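Umiven Opens Registration for Desk Lighting Sessions at Votcombe

VOTCOMBE – Umiven, the workspace supply company, today opened registration for a series of practical sessions on setting up a desk for evening work. The sessions start in June and will be held at the company's Gredska workroom in Votcombe. Each one covers clearing the work surface, placing a lamp and keeping cords out of the way.

The series follows a survey of 2482 Umiven customers carried out earlier this year. In that survey, 40 percent said they had moved their desk lamp in the past month because of glare or shadow on the work. Many also said they had never thought about where the base should go and had left it wherever it first landed.

The main exercise uses a large white board laid flat on a wooden tabletop, with a blue desk lamp on a round base. The lamp has a thin black flexible neck and a bell-shaped shade that can be pointed at one part of the board at a time.
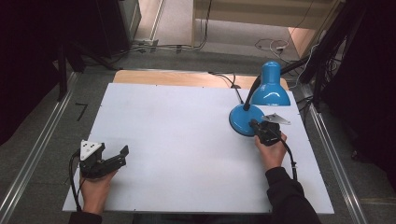
Participants will work in groups of no more than 10. Each group begins with the lamp on the right side of the board, then tries it on the left and at the back, writing and cutting paper in each position. Left-handed and right-handed participants are asked to compare notes, as a base that suits one often puts the other's hand in its own shadow. The second half of the session deals with power cords. Groups will practice running a cord over the far edge of a table, choosing an outlet, and leaving enough slack that the lamp can be moved without pulling.

"People buy a good lamp and then put it down in the one spot left between the printer and the coffee mug," Umiven said in a statement. "We ask them to take everything off first and start from a bare top. It is a slow way to begin, but the rest of the session goes faster for it."

Umiven developed the sessions with Betancur, a furniture maker that supplies the company with tables and work boards. Betancur will also provide a printed guide with simple diagrams for small, medium and corner desks. The guide will be given to everyone who attends – it will not be sold separately.

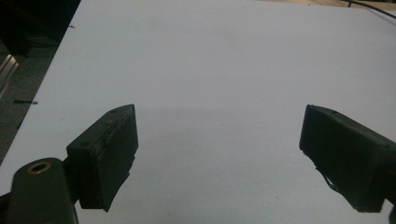
The white work surface, clear between the gripper fingers.

Sessions begin at 10 a.m. and run until noon. No tools or materials are needed, but participants are welcome to bring a sketch of their own desk with the outlets marked. Places can be reserved at the Umiven store in Votcombe or through the company's website. A waiting list will be kept for sessions that fill up.

About Umiven

Umiven sells lamps, desk accessories and storage for homes and small offices. Its Gredska workroom is used for classes and product trials.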